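Workshop Course: Building a Small Robot Arm at Home
Handout 4: The wrist, the jaws and the thread
Instructor: Dae-han Yeo. Bench assistant: Do-yoon Won.
Version of April 26, 2022

4.1 What we do in this unit

In the last unit you finished the base and the elbow of your Gosach arm. Now we build the wrist and a pair of jaws. The wrist is the smallest part of the arm and it takes the most time. Please do not start it late in the evening.

You need the bag of parts marked W, the thin steel cable, the small screwdriver and a good lamp. The spring scale is shared, so return it to the hook by the door of the workshop when you have finished.

4.2 Cable before motor

Many students want to connect the motor first. I ask you to do the cable first. Pass it through the wrist, close the end with the crimp, and pull it by hand. The jaws should open and close without a jump. If you feel a jump, the pin is too tight or the edge of the hole is not clean. Take the pin out, clean the hole with the round file and try again.

After this, connect the motor and let it open and close the jaws 1000 times with no load. The program is in the course folder with the name skarngate_cycle. Write down the cable length before and after. My own cable was 682 mm at the start and 11 mm longer at the end, so I had to set the tension again. Yours will also need it.

4.3 Why two tools are more difficult than one

With one gripper you only need to know where the object is. With two grippers on the same thread, each one also pulls the other. A small error at the left wrist becomes a force at the right wrist. For this reason we look at suturing, where two instruments work very near to each other and the material is soft.
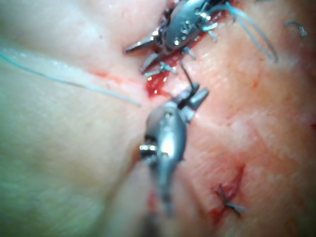

Fig. 4.1. Two robotic instruments at a short incision. The dark strand between them appears taut; the blue-green thread on the left lies on the surface.

Please study the joints in the figure before you draw your own wrist. On the upper instrument, small pins or rivets can be seen in the joint, and the two jaws are slender and pointed. The jaws of the lower one are short and blunt. Your printed jaws will be much bigger, but you have the same choice to make: a fine tip reaches into a narrow place, and a blunt tip gives more surface to hold with.

Look also at the finished stitch in the lower right. The ends of the knot are short and cross like an X. Remember this shape for the exercise.

4.4 Exercise on the foam pad

We practice on foam only. The arms we build here are for learning and must never be used on a person or an animal.

Fix the foam pad to the board with two clamps. Cut a straight line in it with the knife. Use the thick cotton thread, because the thin one slips in printed jaws. Hold one end with the left arm, hold the other end with the right arm, and move the wrists apart slowly until the thread is straight. Stop there. Do not try a knot on the first day.

If the thread falls out, increase the motor limit in small steps. The limit in the file is a number from 0 to 2000, and a high value can break the printed teeth.

4.5 For next time

Bring a drawing of your jaws, by hand is fine, with the position of each pin. Write also which tip you chose and one thing that you would change. Those who use the Ertürk board instead of the Zamermont board should ask Do-yoon for the other wiring sheet.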